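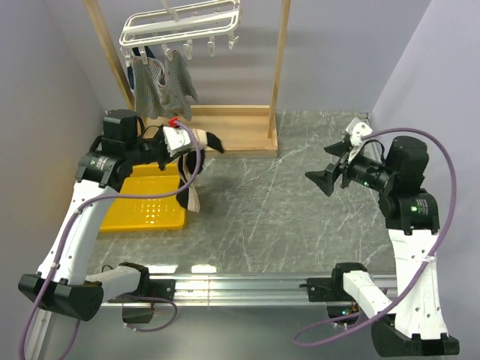
A white garment with black sections, over the yellow tray. Red clip at the top edge.

Azlan Entili has been telling me since October that a wooden rack and a few clip hangers beat any dryer for small things. I have my doubts. He set up his corner at Wamcombe to prove it, and I went along for an afternoon to look at the laundry and argue. 

My first complaint is the clips. People swear by them, but a small plastic clip has to hold damp cloth by a pinch, and the cheap ones I bought from Skeltov gave up after 5 washes. Azlan says I load them wrong. Maybe.
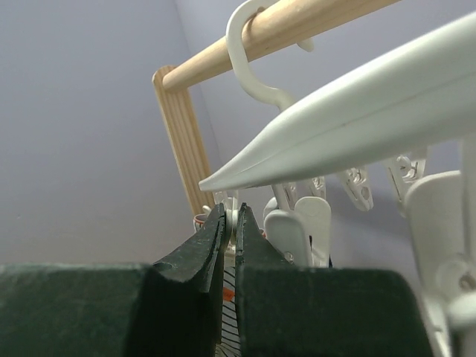 Then there's the matter of the hook. A plastic hook over a round wooden rod will slide if you so much as brush past it, and everything ends up bunched at one side. His answer is to leave more room between hangers - fine, if you own 60 feet of rod. I don't.

I'll grant him that clips leave no peg dents in the middle of a shirt. Whether that is worth giving up a corner of the room, I'm still not sold.

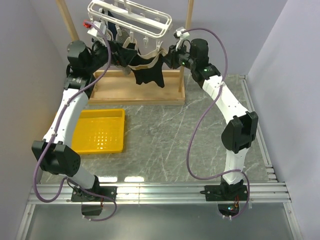
Black with beige trim, at the rack. Red clip on one side of the hanger, white on the other.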